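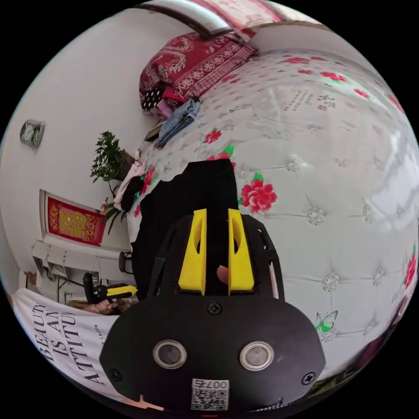

Piltgate > Join us > Home recording round two

Projects People Papers Join us Contact

Fold laundry at home for our robot study (paid)

Hi! I'm Chantelle Rampersad, and I'm looking for 38 people who'd be happy to do ordinary chores in their own homes with a gripper in each hand. Shirts, jeans, towels, whatever you've got. You work on your own bed or table, and the grippers record while you do it.

A bit of background, for anyone who likes that stuff. In round one we collected 714 folding runs, almost all of them in our lab at Tadholm, and trained a policy we call Cleris. It did nicely on our plain gray table. Then we tried it on patterned bedspreads and it kept grabbing at the print (flowers especially!). Adding just 200 runs from real bedrooms helped more than any change we made to the model, so now I want a lot more bedrooms.

You'd do six sessions, spread over September, at whatever time of day suits you. I drop off the kit and stay for the first session to show you how the fingers open and close. Most people get the hang of it pretty quickly, though your hands may get tired, so take breaks. Please don't tidy up or swap your bedding for me. Busy prints and shiny covers are very welcome.

You need to be 18 or older and okay with your room showing up in research data. We pay per session, and you can stop whenever you like and still be paid for the ones you've done.

Interested? Write to me through the Contact page with "Mwakalinga study" in the subject line and tell me what you usually fold on.

Piltgate | Contact | Copyright Piltgate | Back to top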